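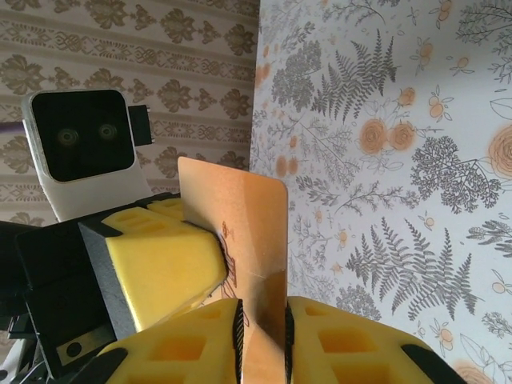 How often should a small company rehearse its incident response plan? Twice a year, says Ngân Đinh, who runs security training at Ratico.

"Most of our clients have a plan. It was written once and saved on the server that would be down in an attack," she said.

Her sessions take two hours and need five people, including one from payroll. At Brover, the April session stalled early – the plan listed a phone number for a manager who had left.

"We fixed that in the room," Đinh said. "Then we printed the plan and put a copy in the front office."

Last updated: May 21, 2019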